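Minutes of the Mahasneh Street Community Garden, monthly meeting
Feb 26, 2020

Hello everyone, your minute-taker again, writing these up at the kitchen counter with a cuppa and trying to read my own handwriting. We had 23 people through the door, which is a very good turnout for a hot evening, and we ran out of chairs before we ran out of biscuits. Apologies were read out and I've put them on the sheet in the shed.

Last month's minutes were accepted with one fix. I'd written that the compost bays would be turned fortnightly and it should have said weekly. Sorry to the compost crew, who noticed straight away!

Water

This took up most of the first half. The Stostar tank on the north fence is down to a bit under half and we've had next to no rain to top it up. We agreed to stick to watering before 8 am or after 6 pm, cans only, no sprinklers at all, and please don't leave the hose going on your pumpkins while you have a chat (I'm as guilty as anyone). A couple of members wanted a roster for the tap. I wasn't keen, and neither was most of the room, so we're leaving it up to people's good sense until the next meeting and then we'll have another look.

The drip line on the shared beds has a split near the rhubarb. Somebody has wrapped it in tape, thank you whoever you are, but it needs a proper joiner. I said I'd pick one up.

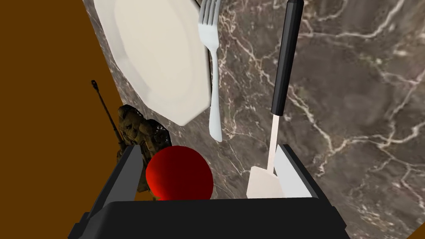
We also talked about mulch. The pea straw we had last year was lovely but full of seed, and half of us spent the spring pulling peas out from between the lettuces. Sugar cane mulch costs more per bale. After a fair bit of back and forth we're going to get sugar cane for the shared beds, and anyone who wants some for their own plot can add their name to the list and pay for it when it comes.

Money

There's $2,000 in the account after the insurance was paid, and plot fees are all in bar two. I'll send those two plots a friendly note. The big question was whether to apply for the Sturnel small grants round again. We missed out last time and I think it was because we asked for too many things at once: a pergola, a worm farm, new signs, the lot. This time we'll ask for raised beds only, six of them, at a height people can reach from a seat. The form closes in a few weeks so I've started a draft, and it's in the folder if you'd like to poke holes in it.

Harvest lunch

Everybody's favourite item. We're having it in the hall again, given how windy it got under the marquee last time, and the menu will be whatever's coming out of the ground, so I'd say zucchini, more zucchini and some tomatoes if the fruit fly leaves us any. Bring a plate with a label saying what's in it. Vostard Bakery has offered us bread at cost, which we said yes to very quickly.

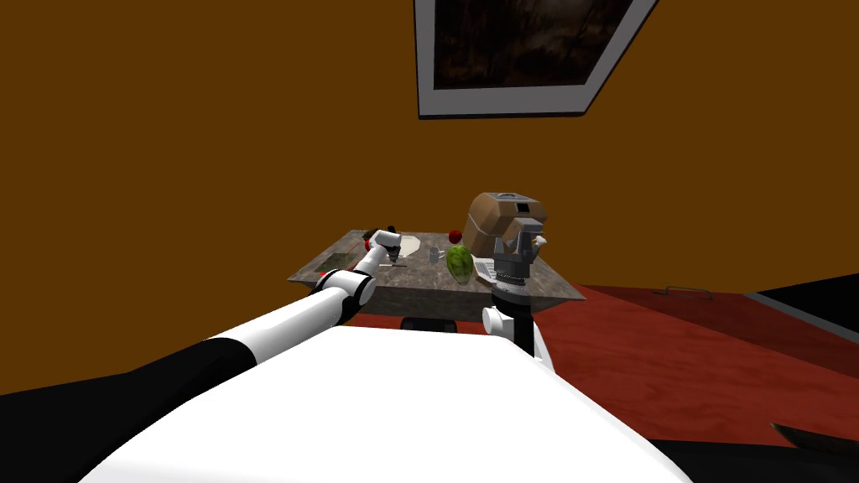
The last thing on the lunch was where to put the food. The trestles wobble and one of them pinches your fingers, so I asked if we could find something sturdier for the hot dishes. A few people like the idea of stone, something along the lines of that granite-looking top in mottled grey and beige, with the bevelled edges, because you could wipe it down in a second and it wouldn't show every crumb. Others pointed out that stone is heavy and we'd be the ones lifting it. I'm going to ask at the salvage yard what an offcut might cost, and for this year we'll use the trestles with a folded bit of cardboard under the bad leg.

Other bits

The gate code is changing at the end of the month. You'll get it by text, so please check I've got your right number.

Green bin is for green waste. We found a thong and a bag of old potting mix in there.

Seed swap box is back on the shelf inside the shed door. It's low on beans and has far too much coriander.

The blue wheelbarrow has a flat tyre again. If you've got a pump, bring it down on your next visit.

We wrapped up a bit after nine and stacked the chairs. Next meeting is same time, same hall, and I'll put the agenda up on the shed door the week before, so let me know if you want something added.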